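Week 5: Getting clean records out of messy text

Welcome back! Last week we built the Greridis contact list by hand, and I think everybody felt how slow that was. This week we let the software do the typing. It's one of my favourite topics on the whole course, so please bring the messiest text you can find (old email footers are perfect).

What we mean by a record

A record is one person or one thing, split into named fields. A line such as "Mamta Pal, Bakke, Stores, ext. 486" looks simple to you and me, but the program has to decide which bit is the name, which is the firm and which is the number. Each of those decisions is a rule, and you can read, change and reorder every one of them in Plavau.

How the rules run

Rules run from top to bottom. The first rule that matches a piece of text claims it, and nothing further down gets a look at it. So the order matters a great deal! Put the strict rules first (email addresses, postcodes, web links) and the vague ones last (names, job titles). If you put the name rule at the top, it'll happily swallow "Stores" and "Bakke" as well, and you'll spend your evening wondering who Bakke Stores is.

Names deserve a bit of extra care. Try your rules on Pádraig Madigan, accent and all. If it comes out as P?draig, your file was saved in the wrong encoding. Go back to the import window, choose UTF-8 and load it again. Vikas Bhardwaj spotted this one in the Tuesday-group version of the worksheet and saved us all a headache, thank you Vikas.

Practical work

You'll need the file flakov.txt from the course folder. It holds 1000 lines, one contact per line, and a fair few of them are awful. Work in pairs.

1. Open Plavau and start a new, empty project. Turn off "Guess fields for me".

2. Import flakov.txt and look through the first screen of lines before you write anything. Jot down every pattern you notice.

3. Write a rule for email addresses, then run it and read the list of lines it missed. That list is where the fun is!

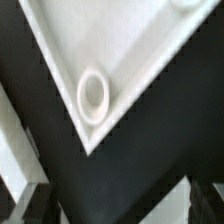 4. Add rules for phone numbers and firms. Keep the phone rule above the firm rule.

5. Add the name rule last and run the whole set.

6. Export as CSV and open the result in a spreadsheet. Sort by surname and look for blanks at the top.

If you finish early, swap rule sets with another pair and run theirs on your file. Kusum Nishad and Deepak Katiyar have a lovely short set from last November, kept in the same folder, and it's well worth a read once you've had a go yourself.

For next time

Read chapter 2 of the course pack, on spotting duplicates, and bring your exported CSV with you.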